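Annick Thibodeau has heard the pitch before. A rule gets changed, the league office says the game will be faster, and by August everyone is told it worked.

So when the Varness Hockey League announced that minor penalties would now be served in full, goal or no goal, she went looking for the reasoning. She coached in the league for 17 seasons and still keeps her own game sheets.

"They say it'll bring scoring back," she said over coffee in Munshi. "Back from where? We had 1,861 goals last year. I didn't hear fans complaining about that. I heard them complaining about parking."

The league points to a preseason trial in which power plays produced more goals. Thibodeau wants to know who was playing.

"Half of those kids got cut. You put a tired junior out there to kill a full two minutes and yes, he gets scored on. What did we learn?"

She is no kinder to the clubs. Firnier voted for the change, she said, and Firnier had the best power play in the league. Lultar voted against it and had the worst. "Funny how that goes."

I asked if she might be wrong. She shrugged. "Could be. Show me 60 games and then we'll talk. Don't show me a press release."
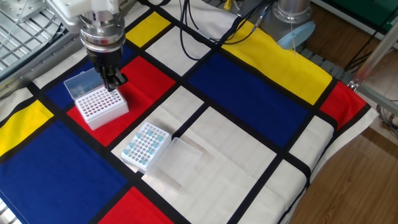 Will the full two minutes make teams take fewer penalties?

"They'll take the same ones and the referees will call less. Watch the third periods. A ref who knows one whistle can cost a team three goals is going to swallow it."

She has kept the sheets for the first 54 games under the new rule. She wouldn't let me see them yet.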